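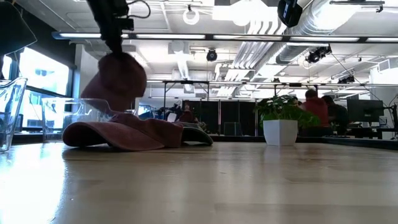

New Developments

Preststead Court: Phase One Units Released

Feb 16, 2022

The first phase of Preststead Court has been released for sale by Lerkance, the developer that assembled the site from two former parking lots and a tire warehouse. The project is a four-story condominium building with a ground-floor commercial space on the corner. Phase one covers the north wing. The south wing shares the same foundation and garage and will be released once its interior framing has passed inspection.

The design is by Dimitriou, with Thaís Moura as project architect. The building is L-shaped in plan, with the long leg on the residential street and the short leg facing the avenue. The inside of the L holds a raised courtyard over the garage. Exterior walls are clad in gray brick up to the third floor and in standing-seam zinc panels above that line. The fourth floor is set back 5 feet on the street side, a zoning condition that the architects used to provide a narrow terrace for each top-floor unit.

Windows are aluminum-clad wood with triple glazing on the avenue side and double glazing elsewhere. Moura said the change in glazing was made after a traffic noise study in the design phase. "The bedrooms were moved to the courtyard side first. The glass came second, for the living rooms that had to stay where they were."

There are five floor plans. The smallest is a studio with a sleeping alcove, and the largest is a three-bedroom corner unit that spans the full depth of the wing. The one-bedroom plan most buyers will see is the B2, which has a galley kitchen, a stacked laundry closet and a storage room off the entry. Kitchens have induction ranges. The building has no gas service above the garage level, and the only gas line on the property feeds a backup generator for the elevator, the fire pump and the corridor lights.

Heating and cooling are supplied by individual heat pumps, with the outdoor units grouped on the roof behind a louvered screen. Each unit has its own energy recovery ventilator, mounted above the bathroom ceiling with an access panel in the hall. Filters are a standard size and are the owner's responsibility. Water is submetered.

The party walls are double-stud with an air gap, and the floors are concrete on steel deck with a rubber underlayment. Carpet is not required in any room under the draft bylaws, but owners who replace the flooring must keep or match the underlayment.

The garage has one level, entered from the alley. Parking spaces are deeded separately and are not included in the unit price. Conduit for car charging has been run to every space, but the chargers themselves are an option and must be ordered before closing to be covered by the developer's electrical permit. Each unit has a wire storage locker along the east wall of the garage, and the bicycle room has its own door to the alley.

The commercial space measures 1,000 square feet and will be sold as a shell. Skekley, which is handling sales for both wings, said a tenant has not been signed. The bylaws bar restaurants with deep fryers, as there is no shaft for a grease exhaust duct.

Monthly fees for the B2 plan are set at $384 for the first year. This covers building insurance, trash, snow removal, elevator service, courtyard upkeep and the reserve fund. The reserve study was finished in January and is included in the disclosure packet.

Unit 102 is furnished as the model and can be toured by appointment. Entry is by the courtyard stair or the garage elevator while paving on the street side is being completed. Nabil Bataineh of Skekley is the contact for tours, floor plans and the disclosure packet. Questions about the commercial shell should be sent to Lerkance directly.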